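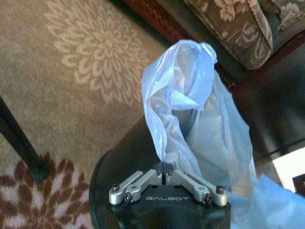

Folienbeutel gehörten überhaupt nicht in eine Abnahmeregel, wandte Ramanauskas in der Kommentierungsphase ein, solange niemand sagen könne, wann ein Beutel als gegriffen gilt. Ein starrer Prüfkörper sei nach zwei Versuchen verstanden, eine Folie verhalte sich bei jedem Zugriff anders, und eine Regel, die das übergehe, prüfe am Ende den Beutel und den Greifer gar nicht.

Abb. 4: Zweifingergreifer mit gefasstem Beutelhals, Ansicht der Handgelenkkamera. Der Beutel besteht aus dünner, durchscheinender Kunststofffolie.

4.2 Regeln für das Greifen dünner Folien im Wohnbereich

Der Einwand wurde in die zweite Fassung des Prusora-Leitfadens übernommen und hat dort zu einer eigenen Definition geführt. Als gegriffen gilt ein Beutel seither, wenn beide Finger die Folie an einer gerafften Stelle berühren und zwischen den Fingern kein freier Spalt erkennbar ist. Die Lage des übrigen Materials bleibt für diese Einstufung ohne Bedeutung. In Abb. 4 ist das Kriterium erfüllt: Die Finger treffen sich am Beutelhals, während sich die Folie darüber locker weitet und rechts unten neben dem Greifer eine weitere Folienbahn liegt. Ob der Griff hält, lässt sich aus einer Einzelaufnahme nicht ableiten. Der Leitfaden trennt deshalb zwischen Griffzustand und Griffsicherheit und verlangt für beide einen eigenen Eintrag im Protokoll.

Der Griffzustand wird am Bild der Handgelenkkamera bestimmt. Zulässig sind die Einstufungen „gegriffen“, „teilweise gegriffen“ und „nicht bestimmbar“. Die dritte Stufe war in der ersten Fassung nicht vorgesehen. Sie wurde ergänzt, nachdem in der Vorstudie am Standort Bresdale von 245 Aufnahmen rund 40 keine eindeutige Zuordnung erlaubten, meist wegen Falten, die den Kontaktbereich verdeckten. Vorher waren solche Aufnahmen je nach Bearbeiter unterschiedlich eingeordnet worden, was die Auswertung der Vorstudie erheblich erschwert hat.

Die Griffsicherheit wird dagegen im Versuch ermittelt. Der Beutel wird 200 mm über den Boden angehoben und in dieser Höhe gehalten. Rutscht die Folie während der Haltezeit sichtbar durch die Finger, ist der Versuch als nicht bestanden zu werten, auch wenn der Beutel den Boden nicht berührt. Ein Nachgreifen ist erlaubt, muss aber als eigener Versuch protokolliert werden. Damit entfällt die früher übliche Praxis, mehrere Zugriffe zu einem einzigen Erfolg zusammenzufassen.

Für die Umgebung gelten drei Festlegungen. Erstens sind Bodenbelag und Möblierung im Protokoll zu benennen, einschließlich auffälliger Muster. In der gezeigten Situation wären das ein beiger Teppich mit Blütenmotiven und ein Polstermöbel mit gemustertem Bezug. Durchscheinende Folie nimmt im Kamerabild teilweise das Aussehen ihres Hintergrunds an, und eine Segmentierung, die auf einfarbigem Boden zuverlässig arbeitet, darf nicht ohne erneute Prüfung auf gemusterten Textilien eingesetzt werden. Zweitens sind dunkle Bereiche unter Möbeln gesondert zu behandeln, wenn der Beutel davor liegt oder gehalten wird. Drittens ist zu schmalen Standbeinen von Tischen oder Gestellen ein Mindestabstand einzuhalten. Der Leitfaden gibt dafür keinen festen Wert vor, der Betreiber legt ihn anhand der Greiferbreite im geöffneten Zustand fest.

Strittig blieb die Frage der Fingerkraft. Der Entwurf von Flisex sah eine einheitliche Obergrenze für alle Folien vor. Dagegen spricht, dass eine geraffte Folie mehrlagig zwischen den Fingern liegt und eine höhere Kraft verträgt als eine einzelne Lage. Die vorliegende Fassung fordert nun, die Kraft zusammen mit der Griffstelle anzugeben (Hals, Rand oder Fläche) und Werte für verschiedene Griffstellen nicht zu mitteln. Für den Flächengriff liegen bislang zu wenige Messungen vor, um einen Richtwert zu nennen.

Das Protokoll muss außerdem den Zustand der Finger vor Versuchsbeginn enthalten. Folienreste an den Kontaktflächen sind zu entfernen, Schraubverbindungen und Gelenkbolzen einer Sichtprüfung zu unterziehen. Bei einem Wechsel der Finger beginnt eine neue Versuchsreihe, bereits erhobene Daten dürfen nicht übertragen werden. Die Angaben zur Sichtprüfung können formlos erfolgen, das Formblatt im Anhang enthält dafür ein Freitextfeld.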